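Pre-Purchase Inspection Checklist: Tabletop Sorting Cell
Site: Festside, second bench
Equipment under review: arm and two-finger gripper on loan terms from Rivo; bins, stand and monitors already on site
Purpose: decide what goes into the equipment request for the next budget period, due in December

Ratings used: OK, OK with comment, Hold, Not checked. A Hold blocks the purchase order. An OK with comment does not, but the comment has to be priced or closed before the request is signed.

Section A. Mounting and reach

A1. Base bolts torqued and marked. OK.

A2. Full reach clear of walls, glass and overhead services. OK with comment. Clearance was checked at slow speed only. Repeat at working speed with the software limits loaded, and keep a copy of the limits file with the cell records.

A3. Work surface rated for the load. OK with comment. The tabletop is glossy and small round parts can roll on it. Price a matte mat. Shojaei quotes one cut to size; Bultiner sells the same thickness by the roll, which is cheaper if a second cell is approved.

A4. Arm cannot reach the operator position. Hold. No floor marking and no guard. See Section D.

Section B. Gripper

B1. Fingers free of cracks, burrs and play at the joints. OK.

B2. Fingertips suited to the parts list. OK with comment. The parts list now includes tubes, short rounded pieces and small clips. The tips supplied are a general pattern. Add 4 spare sets of fingertips to the request, as the tips are the wear item and lead time has been poor.

B3. Grip force set and recorded. OK with comment. Set by hand on the loan unit. The purchased unit must come with a force certificate — the supplier will leave it out unless it is on the order.

B4. Drop test, power removed while holding a part. Not checked. Schedule before acceptance.

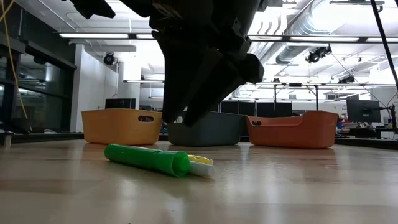
Section C. Bins and part flow

C1. Bins in fixed positions. Hold. They stand free on the table and can be nudged by hand. The sort program assumes fixed coordinates, so any shift turns into a missed drop. Price locating strips or a shallow tray. This is a small line and should not be cut.

C2. Bins identified by color. OK. Keep the same colors when ordering replacements. A change of supplier has caused retraining work before, and that cost was never shown in the purchase comparison.

C3. Bin rims clear of the fingers at the lowest approach height. OK with comment. Rim heights should be measured and entered in the program instead of estimated. Allow 2 hours of technician time.

C4. Tubes and short rounded pieces presented as separate parts. OK with comment. Decide whether the cell is expected to sort these only or also to assemble them. Assembly needs a fixture and probably a different fingertip. If it is wanted, it belongs in a separate request.

Section D. Guarding and stops

D1. Emergency stop within reach of the operator. OK.

D2. Stop circuit tested from every running mode. OK with comment. Tested in manual and automatic. Remote mode was disabled during the inspection and stays disabled until it has been tested.

D3. Guard or presence sensing fitted. Hold. Two options were compared. A fixed screen costs less and blocks loading from the front. A floor scanner leaves the front open and needs yearly verification. The inspection favors the scanner — loading happens many times per shift, and screens that slow loading tend to be left open.

D4. Lockout point labeled. OK with comment. Label is handwritten. Replace.

Section E. Cables and surroundings

E1. Cables tied back from the arm path. OK with comment. Extend the cable check to everything near the bench, including lines that do not belong to the cell. Add clips and one length of covered tray.

E2. Lighting even across the work surface. OK with comment. Gloss on the table gives reflections. Recheck after the mat in A3 is fitted, before spending anything on lamps.

E3. Monitors readable from the operator position. OK.

Budget notes

The three Holds (A4, C1, D3) come first. Guarding, floor marking and bin location together are capped at 4000 dollars. Fingertips and the mat go under consumables. The gripper itself is quoted by Rivo with 9 months of parts cover; ask for the price of a longer term before comparing it with any other supplier.

Reinspection is required after the Holds are closed and again if the cell is moved.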